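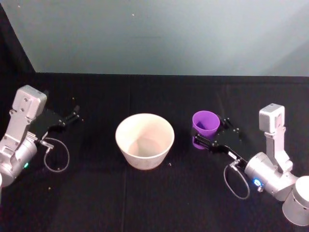
Surely a bowl that shape belongs on a windowsill with a geranium in it, came the remark from the far bench this morning, and why not use one of the nice low mixing bowls instead, the ones from the Ninh order, and leave the big one to the plants?

September, 9:40 a.m.
From the Tronberg bench notebook

I promised to write down my answer, because I gave a rather muddled one over coffee. I do see the flowerpot in it. The wide rim and the tapered sides make it look as though it ought to have a saucer under it, and I have caught myself looking for the drainage hole more than once. But I have grown fond of it, and I think it earns its place on the cloth next to the purple cup. The low bowls are handsome and they stack beautifully, but dried beans skip straight out of them if you tip the cup with any enthusiasm at all. With the deep one they go down and mostly stay down. I swept up after the low bowls for two afternoons and would be glad not to do that again.

The color helps too. Cream against black is easy on tired eyes, and the purple is so loud that I could find that cup from the doorway without my glasses. I was less sure about the inside of the bowl. It reads as a pinkish beige when you look down into it, darker toward the side where the light doesn't reach so well, and navy beans rather melt into it. Red lentils would be worse, I suspect. Black beans ought to show up very well, so I have put a bag of those on the shelf and moved the navy beans behind the rice (second shelf, not the top one, please, the top one wobbles).

Now the cloth. I know I go on about the cloth. It collects every bit of lint in Grorkach, and the lint roller we have been using leaves more than it takes. A barely damp sponge works better, wiped in one direction, then leave it alone until it is properly dry before anything goes down on it. I tried washing the spare one with the shop towels and I won't be forgiven for that, least of all by me. It came out with a gray bloom all over it and took 4 more rinses to look like itself again. Wash it alone, cold, and hang it over the rail.

For the Cultum list I have put the bowl down as item 2178, "bowl, large, cream," and crossed out "planter," which had been written there in pencil. The purple cup still needs its own line. I left a gap for it. If we order more cups I would ask for the same plastic kind in a second color, maybe yellow, so that a cup for rice and a cup for beans can't be mixed up at the end of a long day. They rinse out easily and I haven't cracked one yet, though I have dropped this sort on the concrete roughly 3 times that I would admit to.

Still to do: find the lid for the black beans, get a softer sponge, and try the bowl a hand's width farther back to see whether I like it any better there. The geranium can have one of the low bowls if it is really that short of a home. It would need a few pebbles in the bottom.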